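Module 4: Automation at the Workplace
Unit 6, Lecture notes
The delivery depot: what changes for the people

Lecturer: Luzius Kofler
Last changed: 18 February 2024

Before you read these notes, please have a look again at Unit 5, especially the difference between a task and a job. I will use both words here and I will not define them a second time.

1. The case

Our case is Dultar, a parcel company with a depot in Budanthorpe. Since July the company tests small delivery vehicles which drive without a driver on fixed routes. Before a route is opened, it is driven many times in a simulated town. The staff call this simulated town Trornau, after the name of the software folder, and the name has stayed.

The depot has 59 employees. Eleven of them were drivers who now work half of the week in the control room. Their new task has the title "route reviewer". They look at simulated drives on a screen, stop at difficult places, and write down what a driver would do there.

2. What the reviewers do

A reviewer gets a list of crossings in the morning. For each crossing he or she must answer the same points: where may the vehicle stop, where may it not stop, from which side can a person come, what blocks the view. Then comes a free text field. In the first weeks this field was mostly left empty. Later it became the most important part, as the engineers found there the things they had not thought of.
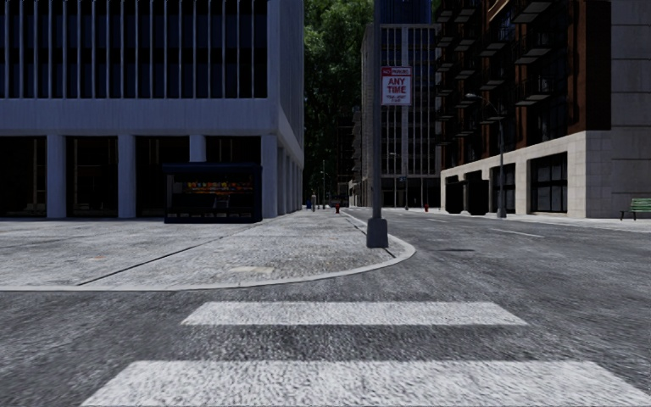 Hélder Cardoso was a driver for many years and is now the speaker of the reviewers. In our interview he explained that he knows a corner "with the shoulders". On the real street he leans forward before he decides. On the screen he can lean as much as he likes and he sees nothing more. He had to learn to put into words what he did before without words. Some colleagues found this interesting, others found it very tiring, and two of them asked to go back to driving full time.

Please note this point for the seminar. Knowledge which was in the hands of one person becomes a written rule, and the rule belongs to the company. Who should be paid for it, and how? In the depot there is so far no extra payment.

3. Some figures

In the first test period the reviewers wrote 408 notes. The engineers accepted 351 of them and changed the driving rules accordingly. The number of simulated drives in the same period was over 3000. Be careful with these figures when you use them in your paper. A note can be one word or a full page, and the company counts both the same.

4. Effects on the working day

Working time: the shift in the control room starts later, and there is no work outside in bad weather. Most reviewers see this as an advantage.

Contact: drivers used to meet customers and shopkeepers every day. In the control room they meet only each other. Several said they miss this more than they expected.

Health: less lifting, more sitting. Complaints about the eyes were reported after a few weeks. The breaks were then made longer.

Control: each click is stored. The works agreement says that these data may not be used to judge a person. Read the text of the agreement (handout 6b) and mark the sentence which you find the weakest.

5. Reading and task for next week

Read Brunner, chapter 3, on the training of older employees. Write one page on this question: is route reviewer a new job, or is it the old job with other tools? Use at least one statement from the interview with Mr Cardoso. Send your page to me by the evening before the seminar, as a plain document, with your name on the first line.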